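Putting the Pusher Cell Back Together After the Move

I promised a few of you that I would write up how the little pushing cell got set up again after we moved it across the building in December, and then I sat on it for weeks. So make yourself a cup of something, this one runs long.

For anyone new here, the cell is one arm on a blue perforated table. There is no gripper on it. The arm carries a plain rod, pointing straight down, and all it ever does is shove small things around on a board. That sounds like the easiest machine in the world to look after, and most weeks it is! But a rod is a very honest tool. If your table height is off by a couple of millimeters, a gripper will often forgive you, and a rod will either skate over the top of everything or dig a groove in your nice board. I have done both.

Starting with the table

The table is one of the Lenasico ones with the grid of holes, and it comes in panels. I love the holes. I grumbled about the price for a whole summer and I take it back, you can bolt anything anywhere and find the same spot again later. The catch is the seam where two panels meet. After the move, one side of ours sat a hair higher than the other, which you couldn't see at all but could feel with a fingernail. I loosened both panels, got the feet level, and tightened everything up again from the middle outward. That was most of a morning gone, and I'd still tell you to do it first, before the arm is even powered, because everything you measure afterward is measured from that surface.

The board came next. Ours is maple, glued up from several long planks, and it's prettier than it has any right to be in that room. I wiped it down, checked it for rocking by pressing on each corner, and let it sit overnight before I trusted it. Wood moves a little when it changes rooms, and our new room is a good deal drier than the old one. By morning it had settled and I stopped fussing.

The rod and the zero

Then the rod itself. It goes into a collar from Belhaj, and the instructions for that collar are one folded sheet with a drawing I have never understood from any angle. What works for me is to snug the screws by hand, bring the arm down slowly over a flat block, look at it from two sides with a square held up next to it, and only then tighten for real. If you tighten first and check later, you will be doing it twice. (Ask me how I know. I did it twice in December too, after all these years.)

For height I bring the arm down at the slowest jog speed until the tip just meets the top of a block, and I write that number down. Then I do the same on bare board. The difference between the two ought to match the height of the block as the calipers give it, and if it doesn't, something is loose. I repeat the whole thing at 5 places spread over the board. This time four of them agreed beautifully and the last one didn't, and it was the corner nearest that panel seam, so back I went with the wrench.

I use shape sorter blocks for all of this, the ordinary plastic kind from the toy aisle. They're cheap and bright, and each shape gives you a different sort of contact: the flat-sided ones tell you whether a push is going where you aimed it, and the stars catch on everything and show you how the arm behaves when it meets something awkward. The yellow hexagon has become my favorite for the height check. It has a good flat top and it stands up nicely on its own. 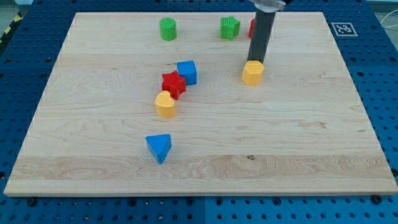

Markers and the camera

The square printed marker on the table tells the camera where the table is, and it's the part people are most tempted to rush. Please put it down flat! The first one I printed after the move had a tiny bubble under one side and the software was off by just enough to make me doubt my own sanity. I peeled it, printed a fresh one on matte paper, and smoothed it down from one edge to the other with an old library card. Glossy paper is trouble under our overhead lights, by the way, so if your marker comes and goes as the afternoon wears on, try that before you start rewriting anything.

Once the marker was steady I ran the Udness calibration routine, the same one as before the move, with 83 poses. It takes long enough to eat lunch. I used to hover over it, and these days I stay close enough to reach the stop button and read a magazine. When it finished, I sent the rod to a pencil dot on a scrap of paper a few times over and watched whether it landed in the same spot each time. It did, and I may have said "good girl" to a robot arm.

What I look after from here on

The upkeep is small. Every 2000 pushes I take the rod off, look at the tip for wear, and redo the height check. I wipe the board with a barely damp cloth and let it dry before anything goes back on it. The collar screws get a touch with the hex key at the start of the week, and the cables get looked over for rubbing wherever they cross the table. I also keep a notebook in the drawer with every zero I've ever written down, and I'm fonder of that notebook than of most of my furniture.

The one job left over is the floor tape, which didn't survive the move with much dignity and which I replaced in a hurry. I'd like to lay it again properly when the new roll from Sumuretti comes in. If anyone has a trick for getting old adhesive off sealed concrete without stinking up the room, leave it in the comments. I've tried orange oil, and the whole hallway smelled like a fruit stand until the next morning.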